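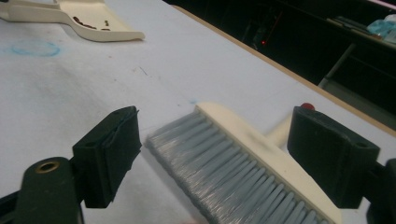 A hand brush between the two fingers of a gripper, with the dustpan on the table behind it.

Sweeping crumbs into a dustpan is a job most of us could do by the age of 11, and few of us have ever been thanked for it. I spent four years doing it for a living at the Patero bakery works in Povville, on the late shift, before I moved to the office upstairs. So when the firm told us in September that it was looking at machines for bench cleaning, I took more interest than most of my colleagues in the office did.

The plan is modest on paper. A company called Oltia would supply arms for the packing benches. At the end of each run, an arm would pick up a brush, clear the bench and tip the waste away. The people who do this now would be "released for higher value tasks". I have read that phrase in four separate documents and none of them says what the tasks are.

I am not against the machines. My knees are not what they were, and part of the reason is the years I spent bent over benches set at the wrong height. If an arm can do the last clean of the night, a person can go home earlier, and I would be glad of it. My concern is with how the firm has counted the work.

The case put to us rests on a time study. It found that a bench takes 11 minutes to clean by hand and should take 10 by machine, with no breaks and no overtime. I don't dispute the first figure. What the study recorded, though, was the brushing. It left out what cleaners do while they are brushing, and that is where a good deal of the value lies.

Irfan Lashari has cleaned the benches on the Niazi line for longer than anyone. Last winter he noticed that the sweepings from one bench had changed. There was grit in with the crumbs, and it came from a guide rail that was wearing down. He told the fitter, the rail was replaced that night, and the morning run went out as normal. There is no line for that in the study. His job description says he keeps the benches clean.

It may be that a machine could be taught to spot grit. I am told by people who know more than I do that it could. But someone has to ask for it, and to ask for it you have to know it was being done in the first place. The only people who know are the cleaners, and when I last looked they had not been invited to any of the meetings. The meetings were held at ten in the morning. The cleaners finish at two at night.

Then there is the matter of who looks after the arm. Brushes get clogged. Dustpans get knocked on the floor, or moved to another bench by somebody in a hurry. At present the person who finds the dustpan missing goes and fetches it. Under the new plan, an arm stops and a light comes on, and a member of staff walks over to put things right. That is work too. It will be done by the same people on the same grade, in between other duties, and I would bet a week's wages that it ends up written down nowhere.

What I would like from Patero is fairly simple. Pay the cleaners to sit with the Oltia engineers for a full shift before anything is signed. Write down what they say. If their jobs turn into minding machines, give that job a name and a pay grade, and offer it to them before it is advertised outside. If there are to be fewer of them, tell them now, with the number, so they can make their plans.

The firm says it has no wish to lose anyone, and I believe the managers who told me so. But people drift off when their hours are trimmed and their work is described to them as low value. Two have gone from the late shift since the announcement. They took a lot of knowledge about those benches with them, and their posts have been left open until the trial is over.

The trial starts on one bench next month. Irfan has been asked to leave it dirty for the machine.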